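17 Sep 2020, bench 2

Went through the Engebretsen draft on cell setup with Precious this morning. It wants every robot station marked with taped zones, a reference mark in each working zone, and a signed sheet saying the marks were checked. Fine on paper. My problem is that the sheet asks whether the tape is present, and tape is nearly always present. It doesn't ask whether the tape is where it was in February.

Tormod says the rule came over from Skiketix, where the zones are for people and a few millimeters don't matter. We use ours as the edge for the pick area. Same blue tape, different job, one rule for both. I don't buy it.

Look at the vertical strip just under the crossing. The edge is wrinkled or lifted there, and the strip leans a little to the left on the way down. The horizontal one is much tidier. Under the draft this passes. The hand-drawn x in the lower left passes too, although there are other small dark marks near it and the draft says nothing about telling a reference from a stray fleck.

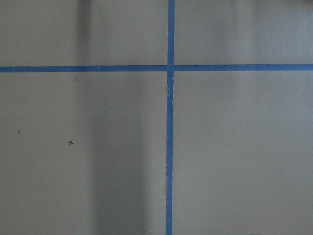

## What I'd change

- Measure from the x to both strips and write down the numbers. Limit 3 mm, then retape.
- Replace any strip with a lifted edge. No pressing it back down with a thumb and signing.
- One reference mark per working zone, labeled. Clean off everything else.
- Lighting: the soft dark bands on the left half are shading as far as I can tell. The draft has no line on this at all. Ask Ieva if the Codau vision settings care.

Elmarie points out that the Mivaline log has 1152 signed checks and 75 with a comment. She reads that as a healthy process. I read it as people ticking boxes, but I haven't gone through the comments yet, so that's a hunch.

Still open: who owns the sheet. Oratile has the master copy and wants edits in writing. Sending mine tonight, minus the grumbling.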